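**Call for participants: wear and cleaning study of printed wall coverings and stone-look flooring**
Brullcombe Surfaces Laboratory, reference 1094
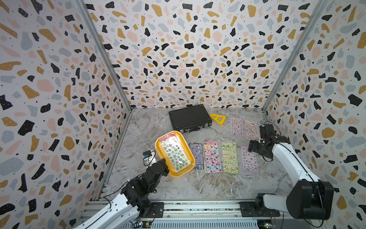
Terrazzo-style print on three walls, with marble-look floor in light gray.

Brullcombe is recruiting households and small businesses for a twelve-week study of printed wall coverings and stone-look floor coverings in normal use. The study compares cleaning routines and records changes in gloss, color and edge adhesion. It is open to first-time participants and to those who completed the Arker paint study.

## Background

Laboratory abrasion tests are repeatable but use a single load, a single stroke length and a single cleaning agent. Walls and floors in kitchens, hallways and waiting rooms are cleaned unevenly, by several people, with whatever product is on hand. The present study collects field readings to set against the bench results. Two product groups are covered:

- Group A: wall coverings with an irregular multicolor print on a light ground
- Group B: floor coverings with a veined stone pattern

Dense prints hide small marks from the eye. Instrument readings are therefore taken at fixed points, and visual ratings are recorded separately on form 81. The two are not combined until the analysis stage.

## Who can take part

We need 212 sites in total. A site is one room with one entrance door. Applicants must:

- be 18 or older and have the right to make minor changes to the room (tenants must attach written consent from the owner)
- have a room with at least one flat, painted or plastered wall, free of active damp
- use the room on five or more days per week
- be able to keep a written cleaning log for the full period
- allow three visits by a technician, each lasting up to 90 minutes

Rooms with underfloor heating are accepted for Group A only. Bathrooms with a shower or tub are not accepted in either group. Garages, sheds and unheated porches are also excluded.

Businesses may enter up to two rooms. Each room requires its own application.

## What participation involves

**Visit 1.** The technician measures the room, checks wall moisture and installs the test panels. Group A panels are fixed with removable adhesive. Group B panels are loose-laid with a beveled border. Baseline gloss and color readings are taken.

**Weeks 1 to 6.** Clean the panels at your usual interval with the product supplied. Enter the date, the cloth or mop used and the amount of product in the log. Do not use bleach, scouring powder or steam.

**Visit 2.** Intermediate readings. The technician replaces the cleaning product with the second one. Labels are coded, and the technician does not know which product is which.

**Weeks 7 to 12.** As for weeks 1 to 6.

**Visit 3.** Final readings, removal of panels and collection of the log. Walls are touched up where needed, using paint provided by the participant. If no matching paint is available, the laboratory pays a flat sum toward repainting.

Spills and knocks need not be avoided. They should be entered in the log with the panel number and the time elapsed before wiping. Please do not move furniture onto or off a panel once the baseline has been taken.

## Payment

Participants who complete all three visits receive $262 per room. Those who withdraw after Visit 2 receive half. No payment is made for withdrawal before Visit 2, but removal of the panels is free at any stage. Payment is by check or bank transfer within 30 days of the last visit.

## Data

Readings are stored by site number. Names and addresses are kept in a separate file and deleted once payment has cleared. Technicians photograph the panels only. Results will be issued as a summary report, and a copy will be sent to any participant who requests one on the application form.

## How to apply

Send the completed application form, a sketch plan of the room with dimensions, and a note of the existing wall finish and floor finish to the Brullcombe study office, quoting reference 1094. State whether you are applying for Group A, Group B or either. Incomplete applications are returned once for correction.

Applications close on 10 December 2021. Sites will be notified by mail, and first visits begin in January. Applicants not selected in the first round are placed on a reserve list unless they ask to be removed.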